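4.2 Tidying the bench

I went into this part of the study thinking it would be the easy one. Folding is hard, everybody knows folding is hard, and we had already spent most of December being humbled by it (see Section 4.1). Putting things away sounded like a break! You pick up a thing, you put it in a bin, you go get a coffee. Well.

The chore is one any shop has at closing time: a few stray items on a bench, bins to sort them into, and some soft stuff lying about that has to be dealt with too. We ran it on the two-arm cell we call Alum, with the Flillix controller from Section 3, for a total of 242 trials. I wanted hard and soft items sharing the bench, so a spool shares the table with cloth, and the green, red and black bins stand close together on a diagonal, the way people tend to shove them when they need the room. 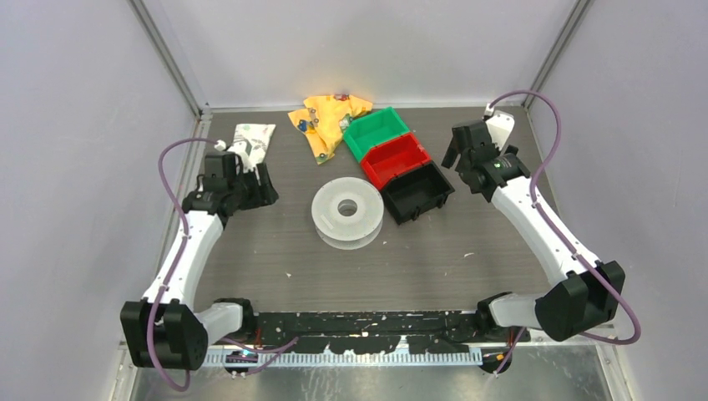

Figure 3. The tidying chore in the Alum cell, two views.

Duangjai Petchrat objected, when she read the first draft of this section, that a bench with so little on it isn't a chore at all, and that any teenager would clear it while looking at a phone. She wanted to know why we hadn't just gone to the Ridarcombe shop and let the arms loose on the real mess there.

It's a fair complaint and I've gone back and forth on it. My answer is that we did try a fuller bench early on, and I learned very little, since with everything piled together I couldn't tell a bad grasp from a bad plan. With less on the table, I can at least say which part of the job went wrong. (I do agree about the teenager.)

So what went wrong? Mostly the spool, to my surprise. I had worried about cloth, but cloth is forgiving: pinch it nearly anywhere and some of it comes up with you. A spool has two rims and a gap between them, and it makes a big difference whether it's lying flat or standing up. Flat, the fingers have to find a rim close to the table. Standing, it wants to roll off the moment one finger touches before the other. In 23 trials the controller chased it along the bench until the time limit ran out, and I'll admit we cheered for the spool once or twice.
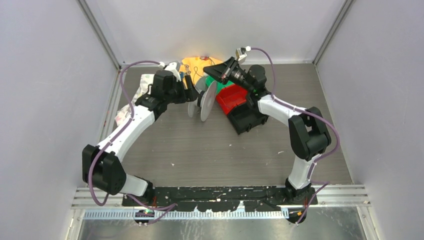

The second arm helped more than I thought it would. One gripper can act as a stop while the other closes, which is how I'd do it myself with cold hands, and once we allowed that, the chasing got a lot rarer. The price is crowding. Two wrists over a small patch of bench get in each other's way, and the planner called off 13 trials before either gripper had closed on anything because it couldn't find a safe path for both. Rojanasak, our scheduling layer, now makes one arm wait its turn near the bins. It's slow and a bit dull to watch, but the arms don't knock.

Can a machine do this chore yet, then? With a patient owner and a short list of items, I'd say nearly. I wouldn't leave it alone overnight with a bench I cared about. Section 4.3 takes up the cloth again, where the question changes from getting it off the table to leaving it in a shape anyone would call put away.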